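Nelto Puts a Whole Season of Other People's Paperwork on Your Television

FOR RELEASE 29th March

Nelto, the small streaming service with the large back catalog of lighthouse programs, has announced its next original series. It is called "Filed Under," it runs to 14 episodes, and it follows the people who keep records in towns most viewers will have to look up. Car chases are limited to one, and it involves a library van.

The series is hosted by Makis Dimitriou, who spent several years reading the late weather on regional television and has the calm of a man used to being blamed for rain. In each episode he moves in with a different archive, records office or local museum and does whatever job he is given. In the first, set in the harbor town of Drisau, the job is finding a boat license that three generations of one family have been arguing over. He finds it in the end. The family goes on arguing.

"We pitched it as a thriller," says producer Nélida Yáñez. "Then Nelto watched the pilot and asked where the thriller was. I told them to wait for episode four, when a man opens the wrong envelope. They called back the next morning and ordered the season."

The crew shot 400 hours of footage, a good share of it of people saying "it used to be in here." Editor Yuzuki Chiba cut it down over one long winter and reports that she now labels her spices by date of purchase.

Other stops include Sisden, where the town clerk has been running a polite feud with the parish newsletter over the spelling of a bridge, and the Shibata Museum of Local Printing, whose curator, Hideaki Uchida, gives Dimitriou a lesson in setting type and then quietly sets it again himself after lunch. The museum holds 2,320 posters for village dances. Dimitriou asks to see them all, and the episode runs a little long.
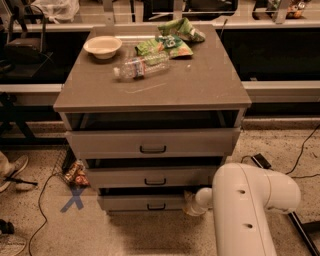

"Filed Under" was made on a budget that Yáñez describes as "two good lunches and a tripod," and the series wears it well. There are no drone shots and no reenactments with actors in borrowed hats. What viewers get is furniture, and plenty of it: gray cabinets with three drawers and black handles, scratched on top, with the top drawer sticking out a bit. Dimitriou has grown fond of the type. By the middle of the season he can be heard greeting one.

The music is by Natsumi Fukuda, who recorded most of the score on an upright piano in the Sisden community hall. The hall's heating can be heard on two of the tracks. Fukuda asked for it to be left in and has given it a credit.

Early screenings have gone better than anyone at Nelto had budgeted for. A preview in Drisau drew 165 people to a room set out for far fewer, and the second showing was held up by a debate in the aisle about the boat license. Several members of the audience had brought documents.

"People keep telling me it's relaxing," says Dimitriou. "I was terrified the whole time. Have you ever been handed the only copy of something? I stopped drinking coffee in February – I'd started holding the cup with both hands."

The first two episodes of "Filed Under" arrive on Nelto in June, with a new one each week after that. All episodes carry subtitles and audio description, and the Shibata episode is also offered in a longer version, with more posters.

Review copies are available now to press and to podcasters who promise to watch past the opening credits, which are four minutes long and feature an index. Interviews with Makis Dimitriou and Nélida Yáñez can be arranged through the Nelto press office. Please send requests by email. Letters are also welcome, and will be kept.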